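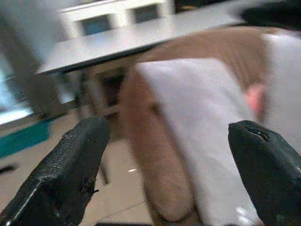 Residents' Forum > Shared Facilities > Hall bookings from September

Print this page | E-mail this page
14 replies | 2 shares

Stidell_Office
Members are advised that evening bookings at the Noltano hall will close at 20 minutes past nine from September. Existing bookings will be honoured.

canpolat_row
This was not put to residents. The earlier notice stated ten o'clock.

Dreleo4
I must disagree. The change was set out in the spring circular – page two.

canpolat_row
The circular referred to weekends only.

Stidell_Office
The wording is under review. Written comments may be left at the office.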